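The Grocer Who Won't Sell You Strawberries in January

I got to the Fasell Street market in Modcombe a little before opening, which was a mistake, because the owner put me to work. "Grab the other end of that," she said, and that was hello. She asked me to leave her name out ("everybody here knows it anyway") and then talked for two hours while I ate my way through her sugar snaps.
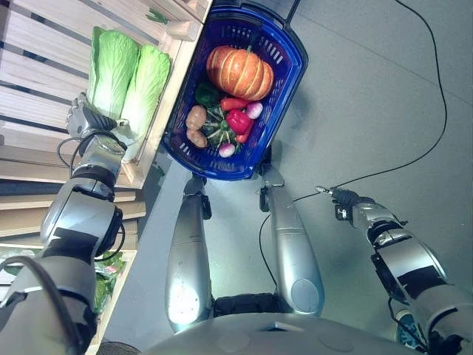 She grew up on a farm outside Grenda, one of those places where dinner was whatever had come up that week. Her grandmother made soup in a pot big enough to bathe a kid in. I asked what went into it and she said cabbage, always cabbage, mostly the napa kind with the pale crinkly leaves and the whitish stems. "You cook the stems first and the leaves at the very end," she told me. "My sister throws it all in together and we don't discuss it."

She opened the store 14 years ago with a bank loan and a used cooler that hummed so loud customers complained. It's 335 steps from her front door (she's walked it in slippers!). Back then she bought from one farm. Now it's 19, and she says she'd drop any of them over a bad box of beans.

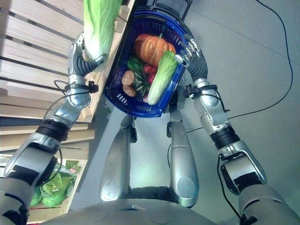 The strawberry thing started early on. A man came in every January wanting them, and every January she sent him home with pears. "He was so mad at me," she said, laughing. "Then in June he bought three flats and ate one in the parking lot."

I wondered if people ever just go to Babaei, the big supermarket out by the highway. Sure they do, she said, and she shops there herself for dish soap and cat food.
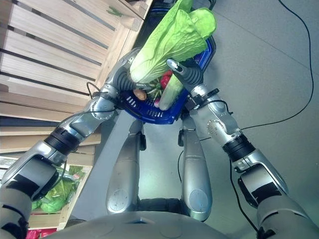

What she really wants is for people to cook more and worry less. Her big advice for beginners is to learn one soup and one salad and make them until you're sick of them. She keeps recipe cards by the register, 109 of them so far, all in her own handwriting, and a few have gravy on them. 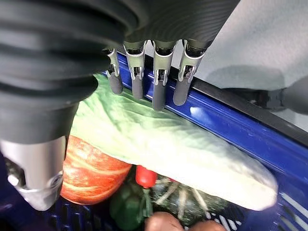

Close up at the market.

By then the line was out the door, so I paid for my snaps and left with a card for leek and potato soup. I've made it twice. More pepper next time.

May 2020

Comments

leekfan: The stems go in first, she's right and her sister is wrong.

Patty_in_Grenda: My mom had that same soup pot!!

mudboots: Can you post the leek card please?

Recent stories
A Bread Route Before Sunrise
Where Modcombe Buys Its Honey
Three Ways With Old Potatoes

Contact us | Copyright Modcombe Table | Back to top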